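Section 4: Setting Up the Gripper for Cloth

Part of the Mendstead bench arm build guide, shared workshop edition. Last revised Tuesday, June 15, 2021.

Do this section after the arm has been homed and the wrist camera gives a steady picture (Section 3). You will need the Ullel two-finger gripper already bolted to the wrist, a small hex key set, cable ties, a lint roller, and two or three pieces of cloth. Set aside an evening. If the arm is on the shared bench, sign it out first.

4.1 Before you power up

1. Turn the main switch off and wait until the light on the Reneck supply goes out.

2. Wipe both finger pads with a damp rag and let them dry. Lint from the last session changes the grip more than any setting in the software.

3. Check each pad by trying to twist it with your thumb and finger. It should not turn. If it does, snug the screw until it stops. Do not force it.

4. Clear the work surface and wipe it down. We use a plain white surface for cloth. Dark garments are easy for the camera to find on it. Pale ones may need the threshold lowered (see 4.4).

5. Turn the power back on and home the arm again, even if it has not moved.

CAUTION: Keep hands, sleeves, and lanyards away from the fingers whenever the power is on. The gripper closes as soon as it gets a command and there is no pressure sensor in this build.

4.2 First grip: thick fabric

Start with something thick. A heavy piece forgives a poor approach angle, and you can learn the motion before you worry about the fine settings.

1. Lay the piece on the work surface with at least one fold standing up.

2. Open the fingers fully with the OPEN key.

3. Jog the wrist down over the fold in small steps. Stop when the fold is between the pads.

4. Set CLOSE FORCE to 16 and press CLOSE.

5. Raise the wrist at the slow speed. Wait for the cloth to stop swinging before the next move. 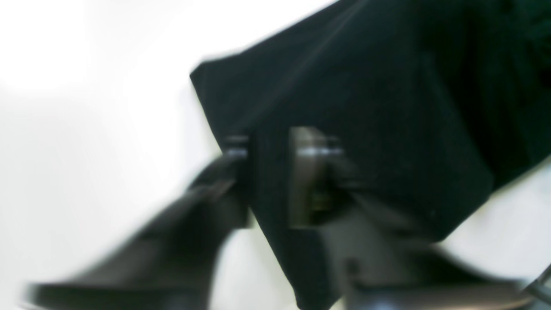
Photo: Fredy Guzmán, wrist camera

The wrist camera smears badly when the arm and the cloth are both moving. Do not use frames like this to judge the grip. Bring the arm to a full stop, count to two, and then save a frame. If you are logging the whole session, turn on HOLD BEFORE SAVE in the camera menu and the software will do the waiting.

Note: If the cloth drops on the way up, open the fingers, go back to step 3, and take a deeper fold. Raise the force only after a deeper fold has failed twice.

4.3 Thin fabric

Thin cotton behaves differently. It bunches toward the pads as they come together, and a force that is fine for fleece can leave a mark on a shirt.

1. Drop CLOSE FORCE to 11.

2. Push the cloth together by hand so it has loose folds, then move your hand well clear of the arm.

3. Line up the wrist so the fingers come in from both sides of the bunch.

4. Close at half speed and watch the pads, not the cloth.
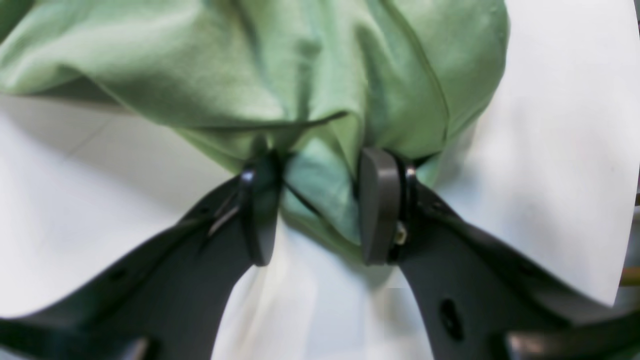 5. With the fingers closed, look for even contact on both pads. If one pad touches well before the other, the fingers are off center. Open them, shift the wrist toward the pad that touched first, and close again.

6. Leave the cloth held for one minute without moving the arm. If it creeps out, add one to the force and repeat. Most of the cotton we have tried held at 13 or below.

7. Write the final number on the card for that fabric. The Flores control board forgets the last force value when the power is cut.

CAUTION: Do not pull on cloth while it is in the gripper. The finger plates can take it but the finger joints cannot. Press OPEN.

4.4 Gripping a folded edge

Use this procedure once you can pick up a loose bunch without trouble. The aim is to take hold at a fold with the layers together.

1. Fold the cloth once and then lay part of it back over itself. Leave the fold soft. A hard crease sits too low for the pads.

2. Turn the wrist until the fingers straddle the folded edge.

3. Lower until the finger tips are just above the work surface. Leave a gap you can slide a business card through.

4. Close at half speed.

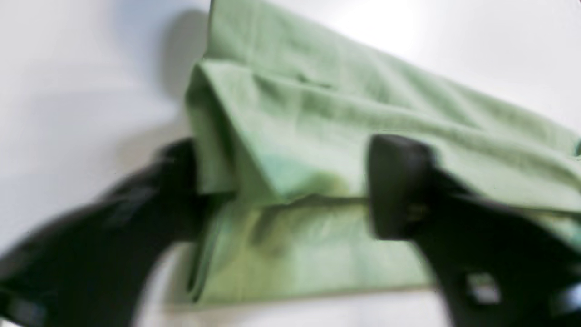

Figure 4-3. Fingers closed on the folded edge of a light green cloth.

5. Raise the wrist a little and stop. Check from the side that both layers came up. If only the top one did, lower, open, and start again from step 3 with a smaller gap.

Note: If the software loses a pale cloth against the white surface, lower EDGE THRESHOLD in small steps and move the lamp to one side. Side light brings the folds out.

4.5 Cable check under load

Cloth can hang down around the gripper and reach the wiring. Do this check with the largest piece you plan to use, in the raised position, every time you change the cable run.

1. Pick up the piece near its middle so fabric falls on both sides.

2. Raise the wrist to working height and stop the arm.

3. Look at the area below the joint. The leads should have enough slack to follow the wrist without pulling tight.

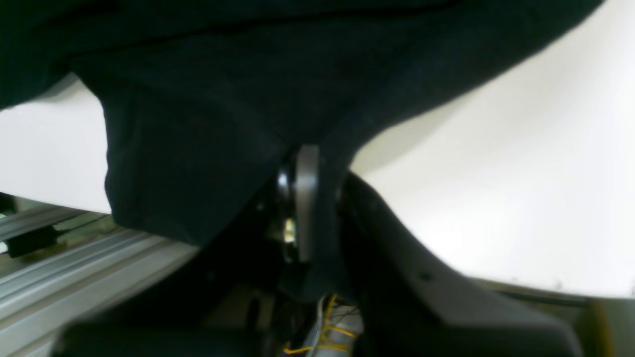
4. Turn the wrist slowly to each end of its travel and watch for fabric catching on a lead or a fastener. Stop at once if it does.

5. Lower the arm, release the cloth, and switch off. Tie back any lead that was touched. Leave the ties loose enough to slide.

6. Enter the cycle counter in the bench log. Ours read 2,381 when the pads were last changed.

If a lead has worn insulation, do not tape it. Replace it following Section 6.2 and repeat this check before going on to Section 5.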